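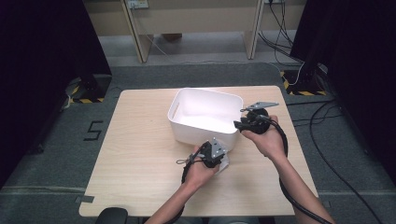 # What the House Holds

The first thing Everaldo Seixas does in a house is open the kitchen drawers. He leaves the bedrooms for later and the attic for last. In the kitchen he can learn in ten minutes how a person kept things: whether the batteries are with the batteries, whether the manuals were saved, whether there is a drawer that no longer closes. He writes a number on a pad and shows it to the family. The number is how many days the job will take.

On the Monday I met him, the number was four. The house was a brick two-story on Gerum Street in Hidotdale, and it had belonged to a retired school bookkeeper who died in February at the age of 88. Her two sons live in other states. They had flown in, stayed a weekend, filled one closet's worth of trash bags and flown home again. The younger one found Seixas through the funeral home.

"They always start with a closet," he said. "A closet feels like something you can finish."

Seixas has been clearing houses for 26 years. He started with a borrowed pickup and an ad on the board at the hardware store, hauling away mattresses and water heaters. People kept asking him what to do with everything else. He now has four employees, two trucks and a rented building behind the old Batista feed store, where he sorts whatever does not go straight to a buyer, a charity or the dump. He takes on three or four houses a month. In spring it can be six.

The work has grown because the owners are getting older and their children have moved away. It has also grown because the houses are full. The bookkeeper on Gerum Street was a tidy woman by every account, and her house did not look crowded from the front hall. But she had lived there for 51 years and had never once been forced to empty a room. The basement shelves were labeled. Behind the row of labeled boxes stood a second row, and the labels on that one had faded to nothing.

## Sorting by decision

Most advice on clearing a house tells you to make piles: keep, sell, give away, throw out. Seixas makes piles by who has to decide. One group of things needs no decision at all, such as expired food, worn towels and phone books. His crew can handle those without asking. A second group can be settled by one family member over the phone. The third needs everyone, and it goes in a single room with the door shut.

On Gerum Street that room was the dining room. By noon on the first day it held a mantel clock, a box of letters, a sewing machine, two quilts, a set of fish knives and a Bible with the year 1831 on its title page. The older son had never seen the Bible. The younger one thought it came from their grandmother's side. Neither could say why it had been kept in the linen closet under the beach towels.

Old Bibles come up a lot. Families tend to think they are worth money, and most are worth very little, but the blank pages in the middle may list births and deaths that were written down nowhere else. Seixas photographs those pages and sends a copy to every relative he has an address for. He charges nothing for it. He began doing it after a job in which a Bible went to one cousin and three others stopped speaking to her.

The shut room has one rule. Nothing leaves it until each person has had a chance to see the list. He types the list himself, one line per item, with no prices on it. Prices come later if anyone asks. In his experience a price changes what people want, and a sister who had no interest in the fish knives will find that she has always loved them once she hears they are silver.

## What sells

Very little does. This is the hardest conversation he has with families, and he tries to have it on the first day, before the china cabinet is opened.

Formal dining sets are close to impossible. So are pianos, encyclopedias, collector plates and most dark wood furniture taller than a person. A bedroom suite that cost two months' pay in the 1960s might bring enough to cover the truck. Crystal goes for less than the boxes it is packed in. Seixas has a buyer for pianos who takes two a year, both from the same maker, and turns down the rest by text message.

What people do pay for can be hard to predict from the outside. Hand tools sell every time. Cast iron sells. So do fabric, old fishing gear, working record players, hardware store calendars and anything with the name of a local business printed on it. The Rirkov dairy in Hidotdale closed long ago, and its glass bottles will bring more than a full set of gold-rimmed plates. A man drove three hours last year for a Rirkov delivery crate with one broken slat.

The bookkeeper had been careful about receipts, and her sons hoped the receipts would help. For a few items they did. A watch with its papers is easier to sell than a watch without them. For the most part, though, they were a record of what things used to be worth. She had paid for the dining table in installments over two years and marked each payment in pencil on the back of the bill of sale. The table seats ten. It went to a church in the next county, which sent six people to carry it.

## The small stuff

Big furniture takes an hour. The small stuff takes days.

Nearly every house Seixas clears has the same layer of it: rubber bands, twist ties, folded grocery bags, buttons in a cookie tin, keys that fit nothing, pens, extension cords, jars, the good boxes that other things came in. His crew calls this layer "the gravel." It has almost no resale value and it is slow to go through. It also can't be dumped unseen. In the gravel they have found wedding rings, savings bonds, a pilot's license, baby teeth and the title to a boat.

So they go through it by hand, one container at a time, on a table with good light. Each person empties a drawer or a box onto one end and works toward the other. Nobody talks much. They listen to ball games on the radio. Seixas asks new hires to do gravel for their first two weeks, and he says about half of them quit during that time. The ones who stay tend to stay for years.

Families have mixed feelings about this stage. Some want to be there for it and pick up each button. Others cannot stand it. The older Gerum Street son came back on the third day and lasted until he found a coffee can of pencil stubs, all of them sharpened, none longer than a finger. He took the can out to the porch and sat with it for a while, then asked if he could keep it. Seixas told him it was his can.

Money turns up more than you might think, and it is one reason he won't let the crew work alone in a room. On this job they found 193 dollars, in an envelope taped to the underside of a drawer. It was marked "paper boy." The paper has been delivered by car since the younger son was in high school. Seixas put the envelope on the dining room list as line 64, between a pair of opera glasses and a recipe file.

## What it costs

Seixas charges by the day, with the crew included and dump fees added at cost. He will not take a house in exchange for its contents. Some of his competitors do, and he understands the appeal for a family that wants to be done with it. But a clearer who gets paid in contents has a reason to hurry past the gravel and a reason to say the clock is nothing special.

He also tells people when they don't need him. A small apartment can be done by two relatives in a weekend if they agree on things. He has talked several callers through it on the phone and sent them his list template. What he advises most often is to stop buying containers. Families arrive with a car full of new bins and fill them, and then they have the same things in new bins. The bins go into a storage unit, the unit costs money every month, and in three years he gets a call to clear the unit.

If there is time, he would start while the owner is alive. He says this carefully, having seen it done badly. A son with a roll of trash bags on Thanksgiving weekend does not help anyone. A better approach is to sit down with one drawer or one photo album and ask questions. Who is this? Where did the clock come from? Why is the Bible in with the towels? The object may still go to the dump, but someone will know what it was.

His own mother is 84 and lives across town. He has offered to help her with the garage. She has told him that he can do it when she's dead, at his usual rate.

## Last day

By the fourth afternoon on Gerum Street the rooms echoed. There were pale squares on the wallpaper where the pictures had hung and dents in the carpet from the bed. The crew swept, and one of them went through the house with a screwdriver and took out the picture hooks, which the sons had not asked for and would not be billed for.

The dining room list had been settled the night before in a phone call that ran two hours. The Bible is going to the younger son, with copies of the pages for his brother and five cousins. The quilts were split. The sewing machine went to a granddaughter who had not been on anyone's mind until she called and asked. Neither son wanted the fish knives, and Seixas has them at the building behind Batista, wrapped in a dish towel, waiting on a buyer.

The envelope was the only line they could not agree on. The older son wanted to find the paper boy, who would be a man in his fifties now. The younger one remembered his first name and thought he might have gone into the Navy. They asked Seixas to hold on to it until they had made some calls. He put it in the glove box of the truck, locked the front door and left the keys with the neighbor, as the sons had asked. He had a house to look at across town at five – a split-level with a full basement – and he wanted to see the kitchen before it got dark.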